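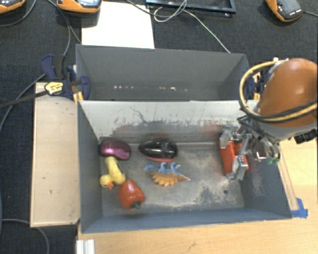
What does a garment's size label measure?

It measures the body the garment was drafted for. The label gives no dimension of the cloth itself, and two shirts carrying the same letter can differ in chest width by several centimeters.

Chapter 6
Sizing, Ease and Fit in Outdoor Apparel

6.1 Body measurements and garment measurements

A body measurement is taken on the wearer, over light clothing, with the tape level and without tension. A garment measurement is taken on the finished article, laid flat on a table and smoothed by hand. The difference between the two at any given point is called ease. A base layer may have negative ease at the chest, meaning that the knit must stretch to go around the body. A shell jacket has positive ease, which allows for the layers worn under it and for movement of the arms.

Retail size charts usually publish body measurements only. Buyers often compare these figures with a garment they already own, and this is a common source of returns. A chart that lists both sets should label each column clearly.

6.2 Grading

Patterns are drafted in one base size and then graded up and down. The grade rule states how much each point moves from one size to the next. In the Renham block used throughout this book, the base size is a men's medium and the chest grade is 50 mm per size. Sleeve length changes far less than chest width. A wearer with long arms and a narrow chest will therefore find no regular size that fits at both points, and a tall range needs its own base pattern — grading alone will not produce it.

6.3 Shrinkage allowance

Wool and cotton knits relax when washed. The pattern must be cut larger by the expected amount, and the amount must be tested for each fabric lot. Lukáč and Sekano, the two sample jerseys in the fabric appendix, have the same weight but different stitch lengths, and their allowances are not interchangeable.

6.4 Reading fit reports

Customer comments are a useful but uneven record of fit. Kerstin Brekke and Alžběta Štěpánek coded 2367 comments on Planex sweaters and discarded any that gave no usual size. Of the remainder, they read a random set of 300 in full. The words "small" and "tight" were coded separately. "Small" was applied to length as well as width, while "tight" nearly always referred to the chest or upper arm. Section 6.7 gives the coding sheet.

Terms introduced in this chapter

Ease, negative ease, base size, grade rule, relaxation shrinkage, fit report.

6.1.1 Taking the chest measurement

Pass the tape under the arms and across the fullest part of the chest. The subject stands with arms lowered and breathes normally. Record to the nearest 5 mm — do not round to the nearest size.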